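Home | Books | Teaching Kits | Archive Supplies | Contact

Wirndale Oral History Kit
$358 per kit, or $449 with the second recorder
14 shares | 8 comments

The Wirndale kit is made for high school and first-year university history classes that record interviews with older residents. It comes in a hard case and covers one class for one term.

In the case are a digital recorder, two clip-on microphones, a set of consent forms, a transcript template and the course handbook by Golshifteh Pakzad. The handbook covers choosing a topic, writing open questions, checking dates against newspapers and council records, and labelling files so they can be catalogued later. The chapter on household and working life has been rewritten for this edition.

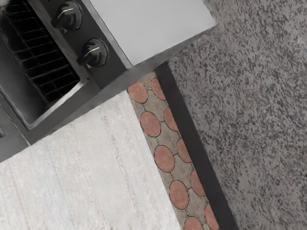 Dénes Szűcs wrote that his Year 11s got more from the question cards than from the handbook, and that he would like the cards sold separately. They now are, in packs of 14.

Recordings save as WAV files. The transcript template opens in any word processor and has space for a summary, place names and spelling queries. Consent forms may be photocopied within the school that bought the kit.

Orders placed before 2 pm leave the same day. School purchase orders are accepted.

Related items
Mokico Archive Boxes
Fallahi Family Papers: A Source Reader
Brolix Negative Sleeves
Question Cards, pack of 14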